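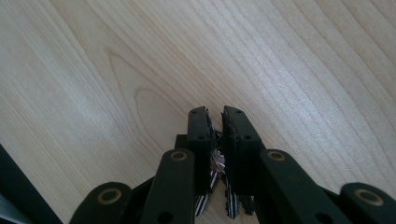
*A small bunch of keys, and pale wood.*

**The Long Way to Zanddale**

The summer I turned sixteen, my uncle Warrick decided I was going to be a distance runner, and since he was coaching the Himberg High team and also driving me everywhere I needed to go, there wasn't a lot of room for discussion. I had been a wrestler up to then, and not a bad one, until my shoulder came out in a practice match and then came out again while I was reaching for the cereal. The doctor in Nigam said no more wrestling. He said it kindly enough and gave me a rubber band to pull on.

"Legs still work?" Uncle Warrick asked in the parking lot.

I said I guessed they did.

"Well then, Rhys," he said, and bought me a milkshake, and I thought that was the end of it.

In July he started knocking on my window before the sun was properly up. We ran out past the feed store and along the canal, him on an old green bicycle with a bad chain, me on foot and feeling sorry for myself. I'd like to say I found some gift I never knew I had. I found blisters, mostly. But there was a heron that stood by the second lock most mornings, and the air smelled like cut hay, and after a few weeks I noticed I could talk while I ran, which pleased my uncle so much that he nearly went into the water.

The team that fall was seven boys, and you need five to score. Tipene Rutherford was our best by a mile, sometimes almost literally. He was a quiet, long-legged senior who wore number 27 because his mother had sewn it on crooked his freshman year and he wouldn't let anyone fix it. Then came Ewan Kerslake, who talked enough for both of them, and three other fellows who could hold their own. After them came a freshman with asthma, and then me.

Nobody minded me being slow. I think I'd have liked it better if they had. On the wrestling team people groaned when I lost, because it cost them something, and now I came in well after the scoring was over and everyone clapped and handed me an orange.

The last meet of the season was at Zanddale, 190 miles off, and we left in the dark with blankets and a cooler of my aunt's egg sandwiches. Ewan had eaten two of them before we reached the highway. By the time we got there he had gone a funny color, and he spent the whole warm-up behind the equipment shed with my uncle standing nearby holding a towel.

"He's not running," Uncle Warrick said when he came back. Then one of our other boys rolled his ankle in a gopher hole, walking, just walking over to pin on his number. So there we were with five. My uncle looked at the freshman, and he looked at me, and he took off his cap and scratched his head for a good long while.

"Every one of you counts today," he said. "I'd have made a speech if I'd known."

It was a mean course. You went down through a beet field and over a creek and then up a hill the locals called the Fliris, after a family that used to farm it, and you went up it twice. I started too fast, naturally. By the creek I was in real trouble, and by the top of the hill the first time I could see most of the field strung out ahead of me like washing.

With 1000 meters to go there was a boy from Zanddale in front of me, a big redheaded kid who ran with his fists up around his ears. I had never passed anyone in a race, not once, and I didn't quite know how it was done. Did you say something? I came up beside him on the hill and we went along together, both of us wheezing, and finally I said, "Excuse me," and he said, "Go ahead," and I went.

He caught me again on the flat. I'm sorry to say it, but he did, and he was very nice about it. Then right at the ropes I heard Tipene, who I'd never in my life heard shout, yelling my name over and over, and behind him Ewan, gray as a dishrag, with my uncle's towel around his neck, yelling it too. I leaned the way you'd shoot for a man's legs. My bad shoulder hit the grass first and the rest of me came after it.

It stayed in, by the way. I lay there and checked.

We were fourth out of six schools, and I had beaten the redheaded boy by the width of a shirt. If he'd had me, we would have been fifth. I know how that sounds, fourth instead of fifth. Their coach, Mr. Steinbach, came over and shook my hand and asked whether I was the one who had said excuse me.

We stopped for supper on the way home. Ewan had toast. Uncle Warrick went over the score sheet so many times that it got gravy on it, and when the waitress asked how we'd done, all five of us answered her at once.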